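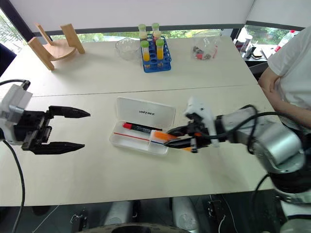
Estisar Refillable Notebook, Large

We have been making the Estisar for a good while now, and it is still the one I reach for in the morning before the coffee is even ready (my desk copy is on its fourth refill and the cover only looks better for it!). It opens flat from the first page, so you can write right up to the fold without wrestling it, and left-handed folks tell us they love it for that.

The paper comes from the Tedumura mill and has a soft, slightly warm shade that is easy on the eyes in the evening. Fountain pens behave nicely on it, and pencil rubs out without leaving a gray patch. Very wet markers will show through a little, so we suggest a spare sheet behind the page. 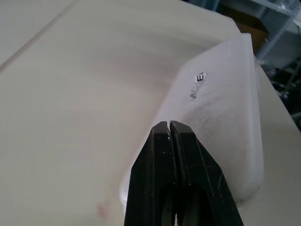 Refills slide under the elastic in the spine, and the cover holds up to 3 at once if you like to keep your lists, your letters and your daydreams apart. Érica Fontes drew the new cover pattern, Fulletetti, and it will join the plain colors in November.

Pages per refill: 100
Cover: waxed cotton, plain or Fulletetti
Ruling: lined, dotted or blank
Weight with one refill: 165 g

Refills are sold singly or in packs. For names stamped on the cover, write to Riku Mizuno in the workshop before you order and he will send you the lettering sheet.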